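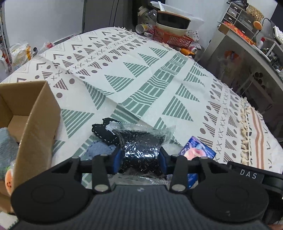 Why I Still Want My Vet to Say "I Don't Know"

My old dog started limping in the spring, on the left front, and only after a nap. I have lived with dogs for 35 years and I thought I knew a sore paw when I saw one, so I did what most of us do and checked between the toes, found nothing, and gave it a few days. Then I gave it a few more. By the time I drove her over to the clinic in Vulthorpe I had worked myself into a fine state, and what I wanted, more than anything, was for a person in scrubs to tell me what was wrong.

The young vet who saw us got down on the floor, which the dog appreciated (she has never forgiven exam tables). She bent every joint in that leg and then every joint in the good one. She watched the dog walk up and down the hallway past the cat carriers. And then she sat back on her heels and said, "I don't know yet. I have a couple of ideas, but I don't know."

I'll admit my heart sank a little. I had driven 30 miles! But I have been turning that sentence over ever since, and I've come around to thinking it was worth the whole fee.

We ask a strange thing of general practice vets. A family doctor has one kind of patient, and that patient can usually say where it hurts and whether it's worse on the stairs. The woman on the floor with my dog had seen a rabbit before us and had somebody's elderly parrot coming in after lunch. She is supposed to be a dentist, a surgeon, a skin doctor, an eye doctor and a grief counselor, sometimes before noon, and she's supposed to do it while the owner stands there adding up the bill in his head. I was adding it up. I think we all do it, and I don't think it makes us bad people.

What happens under that kind of pressure, I suspect, is that a lot of good vets learn to sound surer than they are. Owners like it. I like it. A firm answer and a bottle of pills feels like getting something for your money, and "let's send the pictures to a specialist" feels like being passed along. I have heard people in the waiting room complain about exactly that, in the voice you'd use about a mechanic who can't find the rattle. A neighbor of mine changed clinics over it.

Well, my dog's pictures did get sent along. The Vulthorpe clinic uses a reading service called Heseo, and the X-rays went off that afternoon to a radiologist who has never met my dog and never will. I was prepared to be grumpy about this. It seemed a cold way of doing things, a stranger looking at an elbow in the dark somewhere. But the report that came back was two pages long and was the most careful piece of writing I'd seen in ages. It said what was there, it said what wasn't there, and in one place it said that a certain small shadow could be one thing or could be another and that a second view would help. So there it was again! A person with years and years of extra schooling, and the extra schooling had taught them to say plainly where the seeing stopped.

I want to be fair to the other side of this, because there is one. Referrals cost money, and a great many families don't have it. If you live out past Prarusmont, as my sister-in-law does, the nearest specialty hospital is a 3-hour drive, and that's with a dog who doesn't get carsick. There are times when a country vet looks at the animal, looks at the owner, and makes her best guess with what she has, and I would never call that second-rate medicine. Often it's the kindest medicine going. All I'd ask is that the guess be called a guess. "I think it's arthritis, and if I'm right she'll be easier in a couple of weeks, and if she isn't I want you back here." I could live very happily with a vet who talked like that.

And I would ask something of us owners too. When the vet says she isn't certain, try not to let your face fall the way mine did. She can see it. If she sees it often enough she'll stop saying it, and then we'll have trained a whole generation of vets to bluff, the same way I trained this dog to bark at the refrigerator, by rewarding the wrong thing without ever meaning to. Ask her what the ideas are. Ask what would help her tell them apart, and what it costs, and what happens if you wait. I did all this rather badly, and she was patient with me, and I went home with a sheet of notes I could mostly read.

I've also started writing things down before a visit, when the limp came on and how long it lasted and what we'd been up to the day before. It seemed fussy when I began. The vet took a copy for the file and asked me to keep it up.

The elbow, since I know some of you will write and ask, is being managed. She has a ramp for the car, which she ignores, and shorter walks, which she resents, and we go back in August for the second view.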